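Foro Gaillard > Menaje y conservación > Madera
Octubre de 2025 -- Publicado por Bereket Nigatu
4 respuestas · 2 veces compartido

Bereket Nigatu:
Se solicita criterio sobre el mantenimiento de cucharas de madera con acabado brillante. La ficha de Tramwood prescribe aceite mineral cada 120 días.

Rakell:
Conviene discrepar. Sobre una superficie lacrada el aceite no penetra; bastan agua tibia y secado inmediato.

Nudthorpe:
No comparto esa conclusión. Si el lacado presenta desgaste, procede lijar con grano 2000 y aceitar después.

Bereket Nigatu:
Adjunto las dos piezas objeto de la consulta, de tono marrón rojizo -- el brillo se aprecia mejor en la cazoleta.

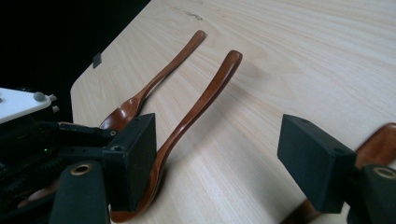 Rakell:
Mantengo lo expuesto: el lijado solo se justifica cuando el acabado se desprende, y en ningún caso antes de noviembre si las piezas siguen en garantía.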